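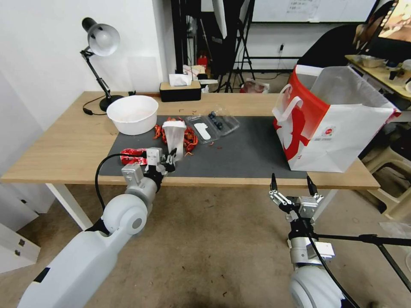

Slide 1. Thank Davina Carnegie for the introduction. Say who did the work: me, Lizelle Ngcobo, with Ľubomír Procházka on the control side. Project name is Galtar. All results are as of 26/09/2025.

Slide 2. The problem. Clearing up after a meal is a long task made of short ones. A policy trained on whole runs learns the easy start well and the end badly. Ask who has seen this in their own data — wait for hands.

Slide 3. What we changed. We cut each demonstration at the moment a gripper opens and label the piece with one plain sentence. 400 full demonstrations gave us 3667 pieces. Training then draws evenly across item types, so crayfish do not drown out everything else.

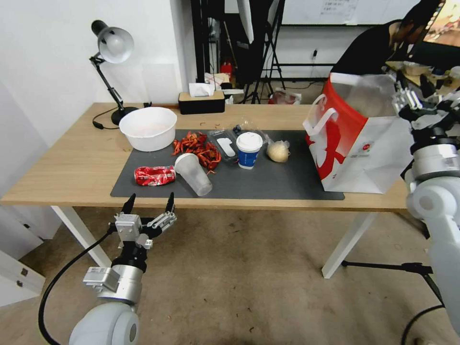
Slide 4. Why food waste. Shells are light and tangle, cups tip, clear plastic is hard to pick out against a dark mat. A crushed can needs a different grasp from a whole one. Don't read the list out, just point to it.

Slide 5. Results. 140 test runs per method, same table, items moved between runs. The cut-up training finished more runs than the whole-run baseline. Most of the gain comes in the second half of the task. Go slowly on this chart, the axis confused people in December.

Slide 6. Failures. Two main kinds: closing on clear plastic too high, and going back for an item already dealt with. Ľubomír thinks the second is a memory problem. I am less sure — say so.

Slide 7. Next. Repeat at the Macedo lab with their table and lighting. Labels will be shared once Ludmila Jelínek has checked them.

Leave slide 7 up for questions.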